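Resau House Shared Kitchens: Frequently Asked Questions
Last updated Jun 4, 2019

Who may use the shared kitchens?
The kitchens on the Murkley and Cirnden wings are open to all tenants of Resau House and to their overnight guests. Guests must be signed in at the front desk. Tenants of the Vachon annexe have their own kitchen and should use that one, except when it is closed for repair.

How do I book the kitchen for a private meal?
Complete the booking form at the front desk at least seven days beforehand. Bookings are limited to one evening per household per month and must end by 9 pm. A deposit is payable and will be returned once the room has been checked.

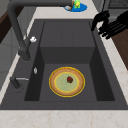

Bookings made by telephone are held until noon on the following working day. After that the slot is offered to the next household on the list.

Is there a limit on the number of guests?
Yes. A private booking may include up to 9 people, children among them. Larger gatherings should be held in the garden room, for which a separate form applies.

What may I put down the sink?
Water and ordinary washing-up liquid only. Fat, oil, rice, coffee grounds and plaster must go in the general waste. Plates should be scraped before washing. 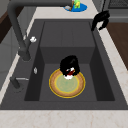 Where a blockage is traced to a particular household, the cost of clearing it may be added to the next rent statement. Tenants have the right to query any such charge in writing.

May I leave food in the refrigerator?
Yes, provided that it is covered and marked with your flat number and the date. Unmarked food is removed every Friday morning.

Who cleans the windows?
The building contractor cleans all kitchen windows, inside and out, each April and again in the autumn. Tenants are asked not to fix notices or film to the glass.

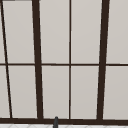 May I bring my own appliances?
Small appliances such as kettles and toasters are permitted if they carry a current safety label. Portable hobs and deep fryers are not allowed.

How do I report a fault?
Use the fault book at the front desk or write to Josée Fortin, Tenancy Services. Please state the wing, the nature of the fault and when it was first noticed.
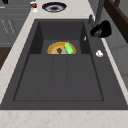 Leaks and electrical faults are treated as urgent and should be reported at once, at any hour, by calling the night desk. Other repairs are normally dealt with in the order in which they are received.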